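Cooling-off pause

A cooling-off pause is an agreed break in a quarrel, taken so that the people in it can calm down before they say much more. It goes by many homely names – a breather, a time-out, a walk round the block – and most families have some version of it, whether or not they ever gave it a name.

The idea is simple enough. Either person may ask for the pause, and the other lets it happen without a parting shot. Whoever asks also says when they will be back, and this small promise matters a great deal, for a pause with no end can feel very much like being walked out on.

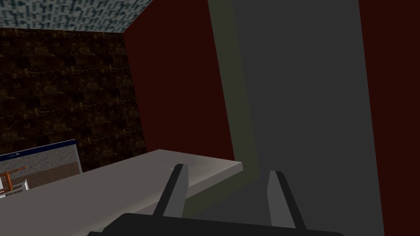

Length is a matter of taste. The Villanueva handbook, a friendly little guide first put together for shared households in Plurville, suggests some 26 minutes, though it happily allows that many couples settle things over a cup of tea in far less. Sleeping on it is an older custom, and has its warm supporters and its equally warm critics.

What people do with the time varies too. Walking, washing up and weeding are old favorites, while going over one's best arguments again and again tends to keep the temper hot. Many people simply move to another room and leave the talk where it stood. 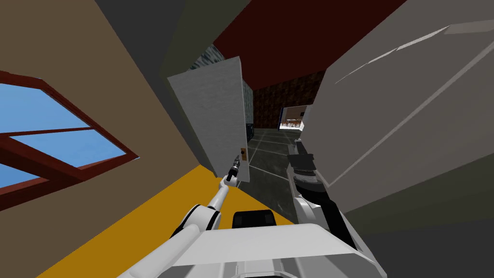 A partly open door beside a window with a dark reddish-brown frame.

The pause is often confused with the silent treatment, in which one person stops talking in order to punish the other. The handbook, last revised in May 2021, gives the two separate chapters, and adds a short note on picking up the conversation again, usually with a plain question and a softer voice.

See also: Apology; Bickering; Active listening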